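From: Kanako Murakami
To: Umali play kitchen list
Date: Wednesday, August 3, 2022
Subject: Re: play food, what to keep out and what to box up

Genji Fujimoto wrote:
> We took delivery of the second carton from Druscombe and I still
> don't know where any of it goes. Are the old pieces staying? Some of
> them look pretty tired next to the new ones. Also, are we still
> using the green cloths on the tables, or was that only for January?
> I can wash them if somebody tells me how.
>
> Genji

Genji, thanks for unpacking the carton. Answers in the order you asked.

The old pieces are staying, apart from anything split or sticky. I went through the two bins on Monday and put the split ones in a bag under the sink. Misaki wants to look at them before they get thrown out, so please leave the bag alone until she has been in.

The new pieces go in with the old ones. Last year we kept them apart and ended up with one bin everybody used and one that stayed full. The inventory sheet says 244 pieces with the second carton included, but that counts plates and bowls as well as food. If you come up with a different number, write yours on the sheet and put your initials by it.

Yes to the green cloths. They keep the small pieces from rolling and the food shows up well against them. Cold wash, no softener, hang them up. Kohei put one through the dryer and it no longer reaches the ends of the long table – use that one for the side table if we run short. 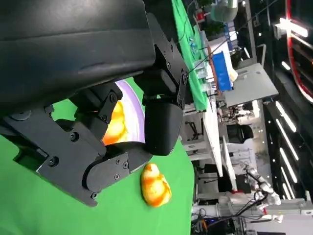 The shiny yellow-orange pieces are the ones I get the most questions about. The packing list just calls them "assorted" and I have heard pear, potato and mango. I don't think it matters much. On the labels I would put "yellow food" and let people serve it as whatever they like.

Shiny pieces need to be wiped with a damp cloth and dried before they go back in the bin. Don't soak them. The Otgate set we had before was soaked overnight once and the color came off on the towels.

Plates and bowls can go in the sink with ordinary dish soap. Stack them by size and keep the ones with a colored band together, as those are the ones we set out first. Eleven place settings is still the most we can fit, and even that is tight with the side table pulled in.

Two things I don't have an answer for. One is the lid for the bigger bin, which has been missing since January. Minoru thought it might have gone to Cikside with the coats. The other is whether we reorder from Druscombe. Their minimum is 100 pieces and I don't know where we would store that many.

If you can do the cloths this week, I will do the labels.

Kanako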